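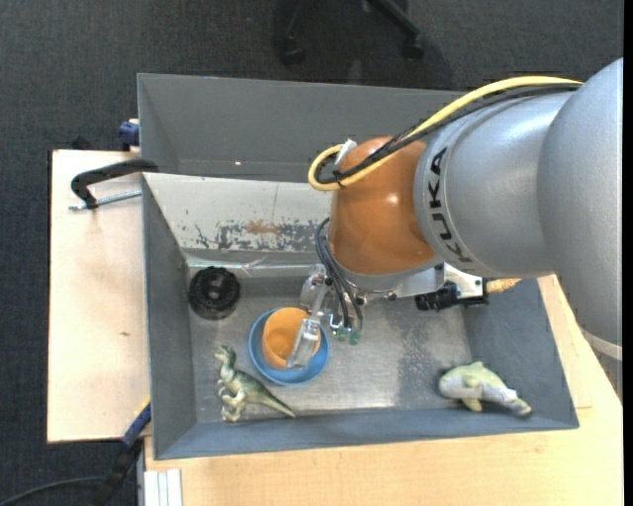

Filed under: Reviews > Shop & Lab > Safety and Setup

Cosard Bench Code, second edition (boxed set, with cards and tags)
19/04/2019

I have now paid $200 for a box of rules. My mother used to hand them out free.

The Cosard Bench Code is a set of working rules for small robot cells, the kind with one arm, a bin or two, and a table that was probably bought for something else. It doesn't replace the official safety standards and says so on the lid, on the first page, and again on the back of every card in case you dropped the box and only found one. What it covers is the daily stuff: how to fix down a bin, where cables go, what you write down, who is allowed to press what. We've used it at Cunham since July, on a KUKA arm picking odd objects out of metal bins, and I have opinions.

In the box you get a spiral-bound book, 40 laminated cards, a pad of lockout tags, and a pen that died the first morning. The book is short and mostly readable. The cards are the same rules again with the reasons taken out, which makes them a lot bossier. We ended up using the cards and arguing from the book.

The good part first. The section on fixturing is the best plain-English thing I've read on the subject. The rule is that nothing the gripper can touch may be held in place by its own weight, and that goes for the bin most of all. We already clamped ours, so I was ready to feel smug for a whole chapter. Then came the second half: clamps get checked before the first run, after any contact with a wall, and at the end of the day, by hand, by a person who says "clamps" out loud. I thought the saying it out loud was silly. It is silly. I now do it in my own garage.

The same chapter asks you to record damage to the bin walls. Scraped paint is treated as data, and you're supposed to note where it is and whether the patch is growing. I liked this very much. Anybody who works with metal bins has stopped seeing the scrapes by the second week, and it took a laminated card to make me look at ours properly. One upper wall has a long band of bare metal with a rusty patch in it. Under the Code this is "existing wear, to be mapped." Under the old system it was "yeah, that side."

Cables get four cards, which felt like plenty until I read them, and then it felt like somebody at Cosard had been badly hurt by a cable. Leave enough slack for the wrist to turn. Tie bundles to each other before you tie them to the arm. Move every joint slowly through its full range and watch the loop the whole way, with no phone in your hand. Ties are to be looked at weekly and replaced when they get shiny. All sound advice. The card about thin lines near the gripper is the one I'd pin up, as those are the ones that bow outward and find things to catch on. I'd have given that card a picture. Cosard gave it a paragraph in gray ink.

Now the object rules, where my patience thinned.

The Code wants a written list of everything that goes in the bin, with each item given a "plain and neutral name." Fine. A green toy dinosaur is a green toy dinosaur, and everybody at Cunham can live with that. Our sea animal was another matter. Marwan Salameh put it down as a dolphin, I put it down as a shark, and for two weeks the log had both, giving the impression of a much better stocked bin. The book offers no help. It says disputes should be "settled locally," so we settled it locally by writing "fish," which annoys us equally.

There's also a card on nested objects. If you put a cup inside a bowl, you have to say beforehand whether you mean the arm to take the cup, the bowl, or either one. I rolled my eyes, tried it, and found that our notes from the spring were full of picks marked "success" where two people would have told you two different stories about what was being attempted. So that card stays. The card requiring you to set each object back down "without favor" can go. I know what it's after (don't place things where you know the gripper does well) but it reads like an oath of office.

The logging sheets are a chore. We've filled in 2,354 lines so far, and the column for "operator's view of outcome" is wide enough for one word if you have small handwriting. Make your own sheet. Skirex sells a matching logbook with bigger boxes and nicer paper, and if your lab has money for nicer paper, please write to me.

Floor space gets a single card, and it's a strict one: no wheeled chairs inside the marked zone while the arm is live. Sensible, and by far the most broken rule in the set. People will put up with tags, sheets and shouting "clamps" at the furniture, but they'd like to sit down. The book's remedy is to mark the floor with tape. Tape on textured carpet lasts until lunch. A second edition might have noticed that small labs have carpet.

The lockout tags are good and thick, with a string that holds. I have no jokes about them. Hang one whenever your hands go in the bin, take it off yourself, and don't let a colleague take it off for you. If Cosard sold those and the fixturing chapter together for a quarter of the price I'd tell everybody to buy it today.

I should mention the Hakim guide, because people ask. It's cheaper, it's a download, and it covers roughly the same ground with nicer drawings. It is also written as if every lab had a full-time safety person and a door that locks. Good for a bigger shop. For a table and two bins I'd still go with Cosard.

Setup took us one afternoon, plus an hour of punching holes so the cards could hang where you can reach them.

Score: seven out of ten. I took one point off for the price, one for the carpet, and one for the pen. Refills for the tag pad are sold separately, in packs slightly too small.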